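Reflective trim on dog gear after a winter of washing

March 4, 2026
Filed under: Dogs, Gear, Night walks

The dog is a dark brown mixed breed and nearly invisible after sunset. From late fall until spring both of our daily walks are in the dark, so most of what she wears has some reflective trim on it. I replaced nearly all of it last June and have been keeping notes on how it holds up.

The current set is a Gromine vest, a Goltis collar, and a six-foot leash from Palaniappan, the small shop near the Vernska bus station. I paid full price for all three. The vest has a wide band around the chest and two narrow ones along the back. The collar has reflective thread woven into the webbing. The leash has a strip stitched down one side only, and that matters more than I thought it would.

How the material works

Most reflective trim on pet products is one of two types. The first is a coated fabric covered in very small glass beads. It looks plain gray in daylight and returns light toward its source at night. The second is a plastic film with small molded prisms, usually shinier, often with a visible grid or diamond pattern. The bead type is softer and bends with the fabric. The prism type is generally brighter when new but stiffer, and on a narrow collar it tends to crack where the buckle folds it.

Both types send light back toward the lamp it came from. A driver sits close to the headlights, so the trim looks bright to the driver. A person standing off to the side under a street light may see very little. If you want to check your own gear, hold a flashlight next to your eye and not down at your hip. I did my first round of tests with the flashlight at hip level and wrote the vest off as defective. It was fine.

Washing

The vest gets washed often, as the dog lies down in anything wet. It has now been through 32 washes, cold water, gentle cycle, inside a mesh bag, with a plain liquid detergent. No fabric softener. Softener leaves a film on the beads and the loss of brightness shows up quickly. I ruined an older vest that way. Bleach is also out, and so is the dryer. I hang the vest over the tub.

The chest band is a little duller than it was. The two back strips look the same to me as they did in June. I think the chest band suffers from dirt and rubbing and would have worn just as much with fewer washes. There is a patch behind the left front leg where the beads are mostly gone and the backing fabric shows through.

The collar has been hand washed only, in a bowl of dish soap and warm water, when it starts to smell. The woven thread still works but it was never strong. With a long coat it disappears anyway. 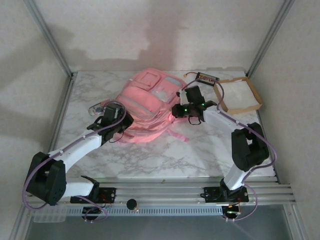
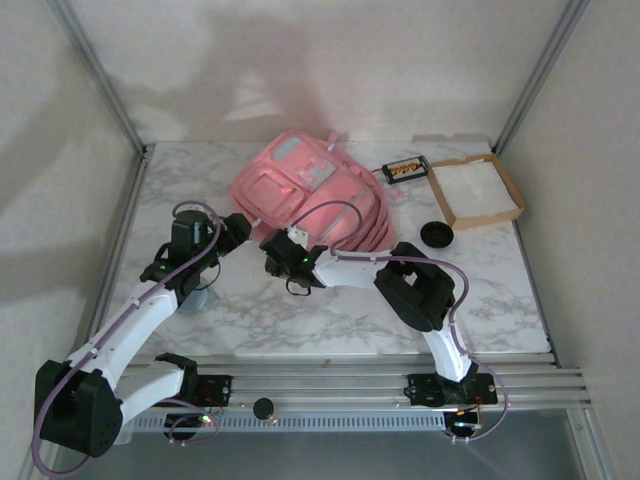 Placement has more effect than the total area of trim. A dog on a leash is mostly seen from the side or from behind, and a band on the chest does nothing for a car coming up from the rear. What works best is a strip that crosses the body, so that some part of it faces the light when the dog turns. The gray reflective strip on the pink backpack in the first picture runs across the body of the bag, and I would want the same direction on a vest: one continuous band over the back and down both sides. The Gromine vest has its two back strips running lengthwise. They show up from above and partly from the side, and almost not at all from directly behind. I have since sewn a short crosspiece of bead tape over the rump end. It took an evening and the stitching is ugly.

The leash problem is similar. With the strip on one side only, the leash is visible until it twists, and it twists constantly. Half the time the reflective side is facing the ground. Palaniappan also sells a version with trim on both sides, which was out of stock when I bought mine. If you have the choice, get that one.

The test loop

I use the same route every time so the notes can be compared. It is 1,844 meters on the map, starting at our gate, going down past the Vernska allotments and back along the road with no sidewalk. There is one straight stretch where I can leave the dog with my wife, walk away with the flashlight, and look back. I do this in dry weather only. Rain changes the results, with the bead fabric in particular going much darker when there is water sitting on it. It recovers once dry.

On the last run the vest was clear from the far end of the straight. The leash was clear if held flat. The collar was gone well before that, and I no longer count it as safety gear. It holds her tag.

A small battery light on the collar ring does more than the collar itself. It also shows in places where there is no headlight pointed at us, such as the path behind the allotments where the bicycles come through. I had avoided one for years, mostly out of dislike for charging things. The one I have now gets charged on the weekend, and I use the steady setting. The dog does not care for the blinking one.

What I would change

More trim at the back, less at the chest. A wider strip on the leash, both sides. Sew-on tape in place of heat-applied, for anything that bends. The heat-applied logo on the Gromine vest started lifting at one corner before the first frost, and the sewn strips have not moved.

I still have most of a roll of bead tape left over and plan to put some on the car blanket, and possibly on the towel bag, which gets left on the dark side of the driveway more often than it should. The vest will stay in use until the patch behind the leg gets bigger. I will do the straight-stretch check again in June, which means staying up late for it.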